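Do you need a separate reel for every kind of voice job?

I keep being told that a voice artist should have five demo reels. One for commercials, one for narration, one for audiobooks, one for characters, one for phone systems. The people who tell me this mostly sell demo reels, so I have my doubts.

I've been recording from the back bedroom in Stiltow for a while now, and I have two reels. One is me talking like a sensible person and the other is me being goblins, aunties and a tired lighthouse. Between them they cover nearly all the work I get. When someone wants something that isn't on either, they ask me to read a few lines of their script, and I do, and they decide from that. It takes ten minutes.

The latest round of this came from an online workshop run by an outfit called Penumico. The pitch was that casting people give a reel a few seconds before moving on, and so every style needs its own polished minute with music and effects underneath. I believe the first half. I skip through things too. But I can't see how the second half follows. If they only listen to the opening, then the opening needs to be good, and that costs nothing except an evening of being strict with yourself about which clip goes first.

I asked in the chat whether anyone had figures on how many jobs came from a specialised reel compared with a plain audition. I got a thumbs up and a link to the price list.

What bothers me more is the fake adverts. A lot of paid reels are made of scripts for products the performer never worked on, produced to sound like the real thing. Everyone in the trade seems to accept this. I can see the case for beginners, who have to start somewhere, and I did it myself with a script about oat biscuits. Still, a client in Brirnberg told me she'd hired someone on the strength of a lovely reel and then got raw files with a fridge humming through them. The reel had been recorded in somebody else's booth. So what had she been listening to?

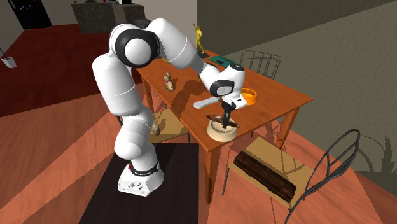 What I've done instead

I recut both reels over two evenings in April. Everything on them was recorded in my own room with my own microphone, and the page says so. There's no music under the narration clips. It sounds a bit bare next to other people's, I'll admit, and I went back and forth on it, but anyone hiring me for a training course or a museum guide is going to get exactly that sound delivered to them.

The character reel was harder. I had a long run of voices that I was proud of and that were, when I listened back in the car, the same voice with a different cold. Half of them went. The old sea captain went, which hurt. I kept the ones where I was speaking to somebody, even if you only hear my side, because they sounded like scenes. The ones where I was just showing off a noise sounded like a man showing off a noise.

File types

I offer WAV and MP3. People get terribly worked up about this. Send the WAV if they ask for WAV. I've read long arguments about whether a casting person can hear the difference in a compressed demo, and given that most of them are listening on a laptop with the window open, I'm not going to lose sleep.

The Oláh question

A reader wrote in to ask whether the Oláh vocal warm-up is worth paying for, as it gets mentioned in the same breath as all this. I tried the free part. It's humming, lip trills and some neck rolls, all of which I was doing already without a subscription. My voice felt fine afterwards. It also feels fine after a cup of tea and reading the back of the cereal box aloud, so I can't say I've run a proper test. If paying for it makes you do it every morning, then fair enough - I know people who only go to the gym out of guilt about the fee.

I'll leave the recut reels up through the summer and see if the enquiries change. If they drop off a cliff I'll say so on here, and the sea captain can come back.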